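**Borow bench cell, for computer strip-down and memory work**

Sold by Trirside. Page revised 05/02/2020.

The Borow is one arm, one gripper and one slatted aluminium table. The brochure calls it a "complete solution". The brochure has never met your power outlets, so please read the planning notes before you send anyone a purchase order.

**What to budget for**

- Arm, base plate and table: the big number on the quote. Everyone plans for this one.
- Gripper with wrist camera: quoted separately, for reasons known only to our price list.
- Fixture plates: printed to order by Grerner. Allow 10 working days, and buy two of each.
- Spare fingertip pads: sold in bags of 8. They wear out, usually on a long weekend.
- Integration time: 72 hours for a first job. People who budget for less end up paying for it anyway — just from a different account.
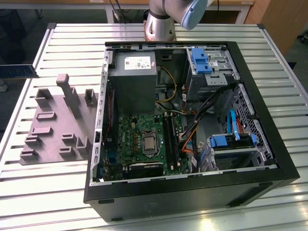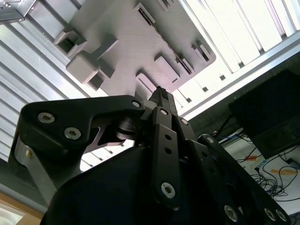 Fixtures are where most quotes go sideways. A plate with holder tabs costs very little compared with the arm, so it gets left until last, and then the tabs are a hair too tight for the part and the whole line waits on a lump of plastic. Send us your actual parts before you sign off the drawing. Measurements off a spec sheet don't count.

**Does it suit your shop?**

If you strip fewer than 200 towers a month, probably not. Buy a good screwdriver and a comfortable stool. Above that, it depends on how mixed your cases are. One model all day is easy. A pallet of whatever the school board was throwing out is a different quote, and we'll write it with a straight face.

The Chae software licence is yearly and renews in November, whether or not you bought it in October.

For a site check or a quote, ask for Soon-im Bang in the Trirside sales office. She'll want your ceiling height, your door width and a photo of the worst computer you've got.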